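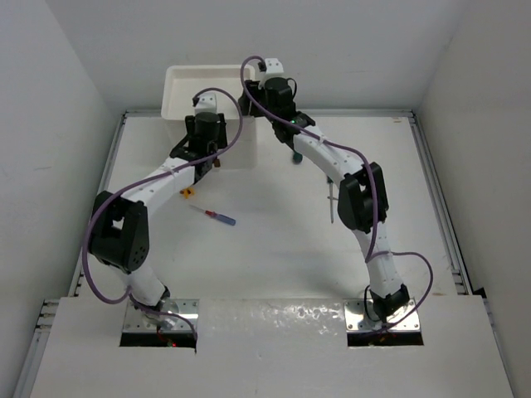 Sarahí Barrera asked at lunch whether any of this will put away a tool drawer before she retires, and said her nephew does it in 4 minutes if you pay him. Fair question. I told her I'd write down where we are.

Notebook, Staltham bench, November, afternoon

Task is tidying up: small hand tools off the table and into a container. We allow 90 seconds per tool. A person needs a couple of seconds, so that is already generous.

Handles are the easy part. Anything fat enough to pinch from above is a reasonable target. Thin shafts lying flat are still the worst, because the fingertips have to come down almost to the table. Cirilo wants softer tips. I would sooner fix the approach angle first and leave the hardware alone until we have 100 runs on the current set. 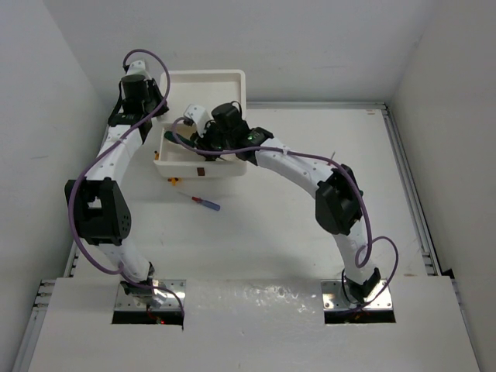
Placing is a separate problem from picking. An open box has walls and a lid, and a long tool has to go in at a slant or it catches on the rim. Yareli's script scores "inside" and "on the rim" as the same thing. Needs to be split before we compare anything with the Alstead numbers.

Cables: check the slack at both elbows before each session. Retie if in doubt.

My answer for Sarahí: one tool at a time, slowly, with a person watching, yes. A whole drawer left alone overnight, no. Ask me again at 500 runs.

To do: split the score, order tips (Cirilo), write up the lid case.

B. Medrano

Tudeo shared notebook | Contact: bench desk, Staltham | Back to top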